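Sileck Expands Packaging Foam Recycling Program to Residents of Bunia County

Drop-off sites open to households, schools and small businesses at no charge

BUNIA COUNTY, July 7, 2020 – Sileck, a regional recycling and materials recovery company, today announced the expansion of its packaging foam collection program to all residents of Bunia County. The program, which until now accepted material from commercial customers only, will take clean white foam packaging from households, schools and small businesses at 29 drop-off sites across the county.

The expansion is carried out under an agreement with the Bunia County Department of Public Works, approved in May. Under the agreement, Sileck will supply and empty the collection bins, transport the material and process it at the company's Omus plant. The county will provide space for the bins at existing transfer stations, libraries and municipal parking areas.

Expanded polystyrene, the lightweight foam used to protect televisions, furniture and appliances during shipping, is not accepted in curbside recycling carts in the county. Most of it is placed in household trash. The material takes up a large amount of space in collection trucks and at the landfill in relation to its weight, and pieces that break apart during handling are difficult to recover.

"Residents have asked us for a foam recycling option for several years, and the number of calls has grown this spring as more households receive goods by delivery," said Laiba Ghauri, Director of Community Programs at Sileck. "We had the equipment and the capacity at Omus. The agreement with the county gives people a place close to home to bring the material."

During the commercial phase of the program, Sileck collected foam from 49 participating businesses, among them furniture retailers, appliance dealers and a medical supply distributor. The company recovered 716 cubic yards of material during that phase. Once compacted, the foam is sold to manufacturers for use in picture frames, interior molding and insulation board.

Large flat sheets, such as those packed around table tops and mirrors, are accepted whole if they fit through the bin opening. Larger sheets may be broken by hand into sections. Residents are asked not to saw or shred the material, as loose beads are easily carried by wind and cannot be processed.

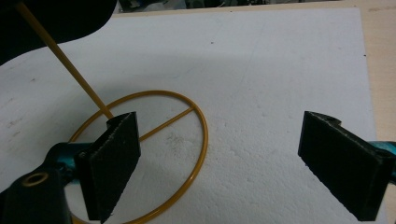 What Is Accepted

The program accepts clean, dry, white expanded polystyrene in the form of molded blocks, corner pieces, flat sheets and shipping coolers. All tape, labels, cardboard and plastic film must be removed before drop-off. Coolers used for food or medical shipments should be rinsed and fully dried.

The following items are not accepted: foam cups, plates and takeout containers; egg cartons; meat trays; packing peanuts; colored foam; flexible foam wrap; and foam from construction sites. Bins found to contain food residue or mixed trash may be sent to the landfill in full.

Locations and Hours

Bins at county transfer stations are available during regular station hours. Bins at libraries and municipal parking areas are available from 7 a.m. to 8 p.m. daily. The largest site is located at the Qureshi Transfer Station, where staff are on hand to assist with oversized items. Bags used to carry foam to the site should be emptied into the bin and taken home.

In keeping with current public health guidance, visitors are asked to wear a face covering, remain at least six feet from other visitors and staff, and return at another time if a site is crowded.

Schools and Small Businesses

Schools, nonprofit organizations and businesses with fewer than 20 employees may use the public bins for loads that fit in a passenger vehicle. Organizations with larger amounts may request a scheduled pickup. Pickup requests must be submitted at least five working days in advance and are subject to a service fee based on volume.

Sileck has set aside 498 reusable collection sacks for schools in the county that expect deliveries of furniture or equipment before the fall term. Sacks will be distributed in the order in which requests are received.

A list of drop-off sites and a printable sorting guide are available from the Department of Public Works and at the Sileck customer service office. The guide is offered in English and Spanish.

About Sileck

Sileck provides collection, sorting and processing services for plastics, paper and packaging materials. The company operates the Omus materials recovery plant and serves commercial and municipal customers throughout the region.

Media Contact
Laiba Ghauri
Director of Community Programs, Sileck

###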